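Section 8. Washing and drying the cover

The Jivberg cover comes off in one piece. Wash it before first use and then as needed. The foam core must not be washed.

1. Stand the cushion on its long side and open the zipper all the way.
2. Push the foam down and out through the opening. Do not pull on the corners.
3. Close the zipper again and turn the cover inside out.
4. Wash on a cold, gentle cycle with a small amount of liquid detergent. Do not use bleach or fabric softener.
5. Shake the cover out and lay it flat to dry.

Caution: Do not tumble dry. Heat shrinks the cotton, and a shrunken cover will not close over the foam.

Wash dark and mid-tone covers separately the first 2 times. Some dye may come out in the water — this is normal and does not affect the fabric. Other cotton items of a similar color can go in the same load. 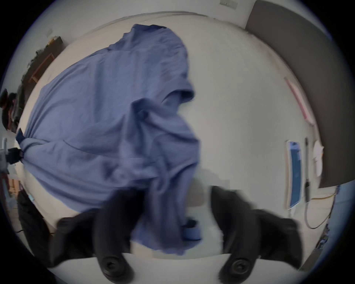 Hòa Sầm wrote to us that step 3 should come with a warning, as an open zipper had snagged the lining of her cover halfway through the cycle. We agree. Check that the pull tab is folded flat before you start the machine.

Note: If the zipper sticks after washing, rub a little candle wax along the teeth and work it back and forth.

6. When the cover is fully dry, turn it right side out and slide the foam in, narrow end first.
7. Close the zipper and tuck the pull under the flap.

Replacement covers are listed under part number 109.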